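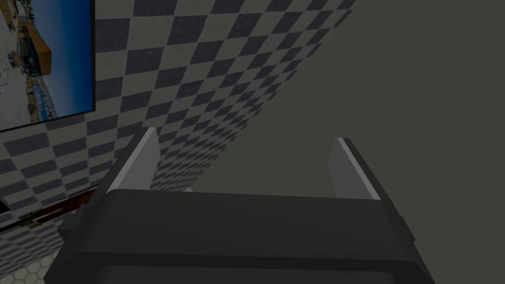
**Stelow Season Box: *The Vustetti House*, complete first run**

All 9 episodes of the reality series that had four families sharing one kitchen for a whole September, on 4 tapes, with the reunion special tacked on at the end of the last one. We've been asked for this set ever since the finale aired and we're so happy it's here!

If you only caught the show halfway through, start at the beginning. The first two episodes were cut for broadcast, and the box puts back the long dinner argument between Yuzuki Ueda and Ebenezer Agyeman (the one everybody on the fan boards quotes from). It runs much longer than you'd expect and it's a lot funnier too.

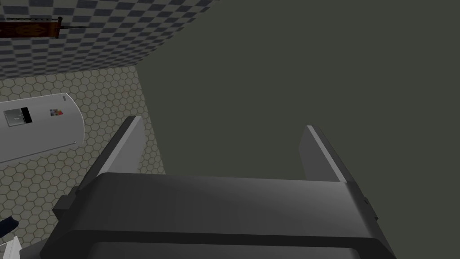

The booklet is a treat. It has 242 stills, a cast list, and a chat with producer Jingyi Dong about how the families were picked from more than 2450 applications. She also clears up the business with the missing moving van, which fans have been guessing at all year.

What's in the box:

- Episodes 1 to 9, uncut
- Reunion special, hosted by Wafula Rotich
- Booklet in English
- Fold-out floor plan of the house

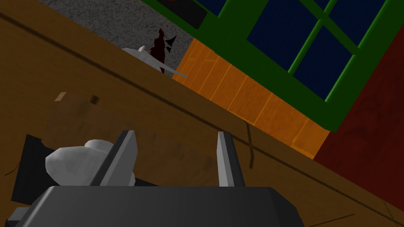 Picture quality is very good on tapes one through three. Tape four is a little soft during the garden party, same as it was on TV. Sound is stereo all the way through, and closed captions are on every episode but not the reunion.

Format: VHS, NTSC
Label: Rellero
Item no.: 242-S
Page updated: 2001-10-04

The second run, with Jianhua Xu joining the house, is still airing. We'll list it as soon as Rellero gives us a date.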